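4.2 Lining up the wrist view with the head view

Do this after the Braler driver is running and before you record anything. Skip it and the planner gets bad poses.

1. Close the live preview. Two programs can't share the one stream.
2. Open Curomix Sync, load the hand profile, then the head profile. Order matters.
3. Set the port to 492. Leave the rest alone.
4. Hold the gripper still, jaws shut, marker in view. Press Start.
5. Wait for 42 good samples. Counter stalls? Turn the gripper a little - slowly - untill it moves again.
6. Save. Restart the tracker so it picks up the new file.

Note: the finger mask is drawn for closed pads. If yours are open at start-up the mask lands in the wrong spot and the tracker treats the pads as background.

Caution: don't load a file from another gripper. It will load fine, no error, and every grasp will be off.

Check the view before saving. Wrist stream can come in either way up depending on the profile. Set "flip" in the Kalinowski viewer only, never in the driver, or the colour and pose streams wont match.

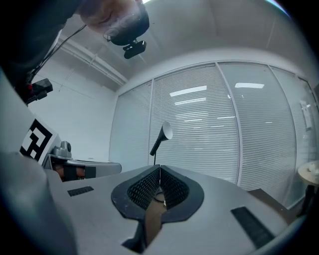
Fig. 4-2. Wrist view, flip off. Pads together, marker at left, wearer's head upside down at top.

7. Happy with it? Tick Lock and go to 4.3.

Comments (3)

prarnbridge_lab: Step 6 needs a full restart, reload button didn't do it for us.

tealkettle: Counter stuck at 4. Cleaned the marker, fine now. Thanks

dockside2: can the flip setting be saved per user?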